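Ticket 1977 – Kivi two-arm cell, left wrist drifts after homing
Status: open, waiting on one more overnight run
Site: Dundale sim bench
Opened: Tuesday, November 17, 2020

OK, picking this one up again, and I'm writing it all down this time so I don't have to dig through chat for it next week.

Short version of the complaint: Kivi homes fine, both arms report ready, and then when I send it to a hover pose the left gripper comes in low. The right one is spot on. I first blamed the furniture (I always blame the furniture) and reloaded the Bundthorpe room from the clean copy. Same thing. So it's the arm setup and we can stop poking at the room, please.

Stuff I tried, in order:

Restarted the controller and let it home by itself. Left arm still low over the dresser. No warnings, no red text, nothing in the log except the usual grumbling about the old config format.

Swapped the left and right target poses. I was kind of hoping the problem would follow the pose, but nope, it stayed with the left arm. The right arm went to the left arm's mirrored pose and sat there looking perfect, which was annoying!

Turned off gravity compensation on the left side. Bad idea, don't do this. It sagged right away and I had to reset the whole cell to get it back. Turned it back on and moved on.

Opened the calibration file and went through the wrist offsets line by line. Joint 6 on the left said 32. Joint 6 on the right said 33. They're supposed to match on this build, and they did match in the copy Nondmont sent over with the original setup. Somebody (possibly me, during the gripper change) saved over it. I can't prove it either way, the file has no history, and yes I know, I've asked for that before.

I set the left one to 33, saved, homed again and sent it back to the dresser for a hover check. I also pulled up the gripper view with the clock, which is my standard grip test on this cell – it has a rounded casing, and I like it better than the plain block for checking finger alignment.
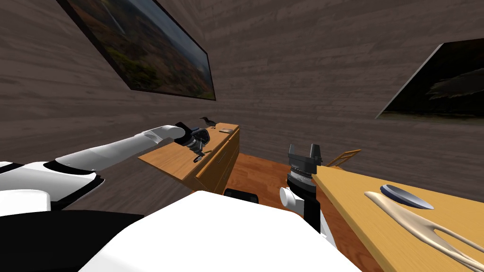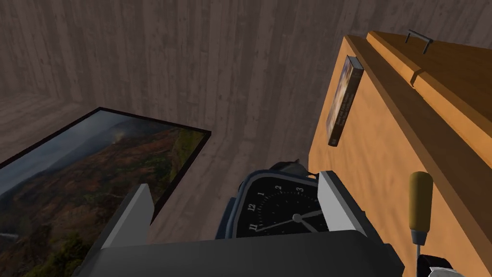
Kivi cell, room view with the left gripper over the dresser, then the gripper view with the alarm clock between the fingers.

I measured the hover with the clearance readout this time and didn't trust my eyes, after last time. With the offset put back, the left wrist reads the same clearance as the right on the mirrored pose. I ran it again after a full restart and got the same answer, so I'm fairly happy that the number in the file was the main problem.

What I'm less happy about is the finger force. The left side has 2 settings for closing force, one in the gripper profile and one in the task script, and they don't agree. The script wins as far as I can tell, but the profile value gets shown on the status page, so you read one number and get the other. I haven't touched either of them. If you need to change the force, do it in the script and ignore the status page until this is sorted out.

A few notes for whoever runs the cell before I'm back on it:

Home both arms before loading a task. If you home only the left one the right keeps its old zero and you'll think you've got a brand new bug (ask me how I know).

Don't hit "save all" from the calibration page. It writes both arms, including whatever half-finished value you've got typed in. Save the one arm you changed.

I put a copy of the fixed file in the Dundale folder, with "wrist fixed" in the name. The old one is still there too, renamed, in case we want to compare. Please leave it alone for now.

Still to do on my end: overnight run with the hover check repeating, then look at the log in the morning for any creep on joint 6. If it holds, I'll close this and open a separate ticket for the force setting so the two don't get mixed up. I'd also like to ask Nondmont if the December update locks the calibration file, and I'd rather not install it until we hear back.

Leaving this open. Next update goes in this same ticket after the run.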